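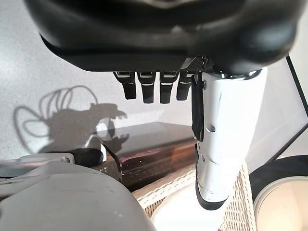 The hand above the wicker basket, from the camera it carries. The four fingers are black, the thumb white.

Most of a day's work at the Sturnari lab in Gruvitz is cutting. Toàn Vương came to robotics by way of film editing, a trade he practiced for several years and still talks about with a good deal of fondness, and he will tell you cheerfully that he has never really changed jobs. He used to sit in a dark room deciding where one shot should end and another begin. Now he sits in a fairly bright room and decides the same thing, except that the shots come from a robot's wrist and the audience is a piece of software that wants to learn how to pick things up.

The method he and his colleagues have spent two years on is called Khúc, a Vietnamese word for a section or a stretch of something, a length of river or a passage of a song. His mother suggested it over the phone after he had tried to explain what he did all day, and it stuck. The idea is easy to say and was, by his account, miserable to get working. When a person steers a robot hand through a chore, the usual practice is to hand the whole recording to the learning program, start to finish, and ask it to imitate. Khúc chops the recording up first, into passages that each do one small thing: come near, settle, close, lift, carry, let go. The program learns the passages on their own, and then it learns which ones tend to follow which.

I spent most of a week in April at the lab, much of it on a stool that was too low for the table, drinking the coffee they keep for visitors and watching people steer. It is slower than you might imagine. An operator brings the hand down, waits, nudges it a little to one side, thinks better of it, nudges it back. One afternoon I watched a graduate student take the better part of a minute to line up a thumb, and when I said something sympathetic she laughed and told me that the dithering was the most useful part. I wrote that down and didn't understand it until two days later.

What she meant is that people hesitate at the joints. Before we commit to a grasp we pause, and before we let go we pause again, and those pauses are where Khúc likes to make its cuts. Vương noticed this in his first month, going through old recordings with the sound off (there is no sound anyway, but he insists on saying it like that). He marked every place where he, as an editor, would have cut. Then he laid his marks over the readings from the arm's motors, and the marks kept landing on the quiet spots. "I thought I had made a mistake," he said. "I went home and had dinner and came back, and it was still there."

The quiet spots alone weren't enough, though, and that is where the team lost most of a year. An operator can also go quiet because the phone rang, or because he is tired, or because he is looking for his glasses. A program that cuts at every pause ends up with a drawer full of scraps. So the second half of the method looks at the pictures, and asks whether anything near the fingers has begun or stopped moving on either side of the pause. If so, the cut stays. If the view before and after is much the same, the two pieces are stitched back together and the phone call is forgiven.

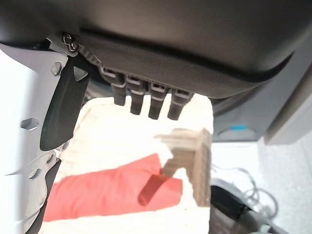
Blur was supposed to be the enemy in all this. Wrist cameras ride along with the hand, they sit close to everything, and the lab's first instinct was to throw the smeared frames away and keep the crisp ones. Vương argued against it, at some length I gather, on the grounds that a smear tells you what is moving and a crisp frame often doesn't. Look at the brown thing that overlaps the end of the long red one: it has gone to faint sideways streaks, and its lower part is so thin you could take it for tinted glass. An old-fashioned object detector would have a hard time naming it, and so would I. Khúc doesn't need the name. It needs to know that one patch near the hand is in motion, and the streaks say so plainly enough.

The lab now keeps its blurry frames, and it has 2,276 recordings to draw them from, covering 17 household chores. On 10 of those chores, the robot trained on passages finished the job more often than the one trained on whole recordings. On three there was little to choose between them. On the remaining four it did worse, and Vương was so eager to talk about those that I had to steer him back to the good news. They are mostly chores that flow, such as wiping a counter or smoothing out a cloth, where there isn't any natural place to cut. Chop up a wipe and you get a robot that dabs.

He thinks the answer may be to let passages overlap, the way an editor lets the sound from one shot run on under the next, and a version of that was being tested the week I visited. A colleague from Valtik, the small firm that pays for part of the work, is less sure. She would like Khúc to decide for itself when to leave a chore in one piece, and the two of them have been disagreeing about it, quite happily as far as I could see, since before the winter.

On my last evening I asked Vương whether he missed film. He said he missed the actors, who at least knew they were being looked at. Then he pulled up another recording, a long one with a good many pauses in it, and offered me the keyboard so I could try marking the cuts myself. I made nine. He took out five of them, moved one, and went off to find us both some more coffee.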